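Clistance brings two-armed robots to the room-cleaning crew at Holline in Bilville

BILVILLE, 26th June — Clistance, which builds robots for housekeeping work, and Holline, a long-stay guest residence with 484 rooms, are moving their shared automation project from the workshop onto the guest floors. The robots will take on small cleaning tasks between stays, and the people who do those tasks today are deciding which ones come first.

That last part matters a lot to us. When the project began in January, the engineers arrived with a list built around laundry carts and hallway floors. The room crew read it and wrote their own. At the top were the jobs that mean bending over a bed again and again: picking crumbs, wrappers and bits of paper off a bare mattress, checking the seams, getting down to the floor on the far side and starting over next door.

"I have cleaned rooms for a long time and my back knows every one of them," said Cayetano Benítez, who leads the room crew at Holline. "So I told them, start with the mattress. Use the same brush and dustpan we use. If the robot needs some special tool that lives in a locked closet, it won't help anybody on a busy morning."

The team took him at his word, and practice is now built around ordinary hand tools and a bare mattress.

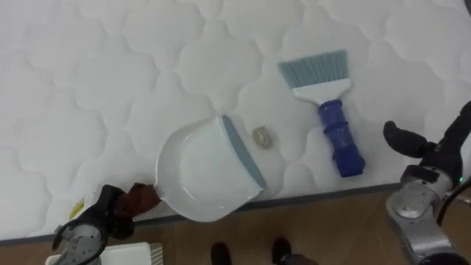
Small as it sounds, the task is a wonderful test. A quilted surface gives way under a tool, and light scraps like to settle along the stitching. One arm has to keep the pan steady and at the right angle while the other works the brush toward it, and both have to press gently enough to leave the fabric alone. The engineers have logged 522 practice runs so far, and crew members have sat in on many of them, stopping the work to say where they would hold the pan or how short a stroke they would take.

For the crew, the day will look different. Each shift will have 2 people trained to set up the robots, watch over them and step in when something goes wrong. The training is paid and takes place during working hours. Room checks, bed making and anything that involves a guest stay with people, and Holline has agreed in writing that no hours will be cut during the first phase.

"I like that I can say 'no, slower' and the next day it is slower," Benítez said. "We argue about corners now. It's a good argument to have!"

The first guest floor to get the robots is in the Villalobos wing, where the elevators are wide and the rooms share one layout. Crew members there will keep a shared notebook of what works and what needs another try — Clistance engineers will read it at the end of every shift.

Staff from other residences who would like to watch a practice session can ask at the Holline front desk in Bilville.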